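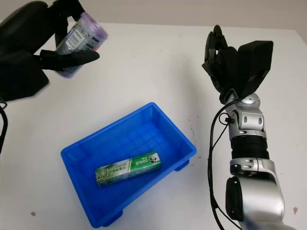 Tainá Toledo würde die zweite Hand weglassen. Zwei Hände kosten zweimal Wartung, schreibt sie unter meine letzte Liste, und wer nur Schachteln und Dosen in eine Schale legt, kommt mit einer aus, der Rest sei Schaufensterware. Ich habe darüber einen halben Abend gegrübelt und bin anderer Meinung, aber den Einwand nehme ich als Punkt 2 auf, damit er nicht verloren geht.

Prüfliste vor der Bestellung: Zweiarmplatz mit Fingerhänden, Sortieren von Drogerieware
Standort Illgate, Stand 1. März 2023
Ausgefüllt von mir, gegengelesen von Ruan Van Wyk

Wie immer gilt: erst ankreuzen, dann meckern. Meine Kommentare stehen unter dem jeweiligen Punkt, und ja, manche sind zu lang geraten (Ruan hat schon gekürzt, glaubt mir).

1. Aufgabe schriftlich festgelegt
Erfüllt.
Kommentar: Kleine Packungen einzeln greifen, ins Licht halten, in eine Schale ablegen. Mehr soll der Platz im ersten Jahr nicht können! Bei Plekholm haben sie nachträglich noch Beutel und Tuben dazugenommen, und dann passte das ganze Budget nicht mehr. Wer neue Ware anmeldet, füllt bitte diese Liste neu aus.

2. Zweite Hand begründet
Offen.
Kommentar: Siehe Tainá. Mein Argument bleibt, dass eine Hand die Dose halten und drehen kann, während die andere die Schale nachrückt. Eine feste Aufnahme für die Schale würde das zum Teil ersetzen, die kostet fast nichts. Ich hole beide Varianten als Angebot ein und lege sie nebeneinander, dann reden wir weiter.

3. Runde und eckige Ware getrennt kalkuliert
Erfüllt.
Kommentar: Eine Zahnpastaschachtel (bei uns liegt meist Darlie in der Schale) ist ein dankbares Teil, gerade Kanten, bedruckter Karton. Glatte Kunststoffdosen sind eine andere Geschichte, vor allem wenn das Etikett mit dem Strichcode frei bleiben soll und die Finger genau dort zupacken wollen. Ich habe für die Dosen die doppelte Einrichtzeit angesetzt. Zellik wollte mir das ausreden, ich bleibe dabei.

4. Greifkraft einstellbar und im Angebot beziffert
Nicht erfüllt.
Kommentar: Im Angebot von Lazăr steht »anpassbar«. Anpassbar durch wen? Durch uns am Bildschirm oder durch einen Techniker mit Anfahrt? Ich habe nachgefragt und warte. Ohne Zahl und ohne Grenzwert gibt es von mir kein Häkchen, da bin ich stur.

5. Kabelführung an Armen und Handgelenken
Mangel, vor Abnahme beheben.
Kommentar: Mein Lieblingsthema! Die Leitung läuft außen am Arm entlang und macht am Handgelenk eine Schlaufe. Bei langsamen Bewegungen stört das kein bisschen, aber im Dauerbetrieb will ich wissen, wie viel Spiel sie hat und woran sie hängen bleiben könnte. Bitte Schutzschlauch oder wenigstens zusätzliche Halter mitbestellen, und zwar jetzt. Nachrüsten heißt Stillstand, und Stillstand taucht in keinem Angebot auf.

6. Quetschstellen an Ellbogen und Fingern gekennzeichnet
Teilweise erfüllt.
Kommentar: In der Risikobeurteilung sind die Armgelenke aufgeführt, die Fingergelenke fehlen. Klingt kleinlich, aber beim Nachlegen fasst man eben doch schnell mal hin. Ich möchte die Finger als eigene Zeile sehen, mit Angabe, was bei Berührung passiert.

7. Not-Halt von beiden Seiten des Tisches erreichbar
Offen.
Kommentar: Im Plan ist ein Taster eingezeichnet. Wir brauchen 2. Der Zweite kommt auf die Seite, an der nachgelegt wird.

8. Tischplatte
Erfüllt mit Hinweis.
Kommentar: Weiß und matt, gut so, die Kamera hat weniger mit Spiegelungen zu kämpfen. Man sieht darauf allerdings jeden Krümel und jeden Fleck. Abwischen vor Schichtbeginn gehört in den Reinigungsplan, und die paar Minuten gehören in die Kalkulation. Ruan meinte, dafür brauche man doch keinen eigenen Posten. Doch, braucht man!

9. Schalen
Erfüllt.
Kommentar: Die blauen mit schrägen Innenwänden und geripptem Boden sind in Ordnung. Ich hätte sie gern mit einer Markierung am Tisch, damit sie nicht jeden Tag ein bisschen anders stehen. Reserve bestellen, Menge 13, dann haben wir Ruhe bis zum nächsten Haushalt.

10. Ersatzteile und Lieferzeiten
Nicht erfüllt.
Kommentar: Ein Satz Fingerglieder steht mit 1194 Euro in der Liste. Schluck. Das ist je Hand, und es steht nirgends, wie lange die Lieferung dauert. Bevor jemand unterschreibt, will ich eine Lieferzeit in Arbeitstagen und eine Aussage, ob wir einzelne Finger kaufen können oder immer den ganzen Satz nehmen müssen. Wenn Tainá sich durchsetzt, halbiert sich der Posten übrigens, das gebe ich zähneknirschend zu.

11. Wartungsvertrag
Offen.
Kommentar: Angeboten sind 4000 Euro im Jahr, Anfahrt inklusive, Verschleißteile extra. Für zwei Arme finde ich das vertretbar. Für einen Arm würde ich neu verhandeln. Unklar ist noch, ob Software-Updates dabei sind, im Gespräch hieß es ja, im Text lese ich nichts davon. Was nicht im Text steht, zählt bei mir als nein.

12. Einweisung
Teilweise erfüllt.
Kommentar: Ein Tag ist im Preis enthalten. Reicht für das Bedienen, für das Anlernen neuer Packungen sicher nicht. Ich habe einen zweiten Tag eingeplant, möglichst im April, wenn die Urlaubslisten noch leer sind.

13. Stellfläche und Strom
Erfüllt.
Kommentar: Ausgemessen, passt. Zwischen Tischkante und Wand bitte so viel Platz lassen, dass man dahinter noch putzen kann. Beim letzten Platz haben wir das vergessen, und ich war derjenige mit dem Besenstiel.

Ergebnis: Freigabe zur Bestellung noch nicht erteilt. Zwingend zu klären sind die Punkte 4, 5, 7 und 10, Punkt 2 entscheiden wir gemeinsam, sobald beide Angebote da sind. Wer die Liste weitergibt, bitte mit den Kommentaren, und Ergänzungen direkt unter den passenden Punkt schreiben, mit Kürzel. Die Rückfragen an Lazăr laufen über mich.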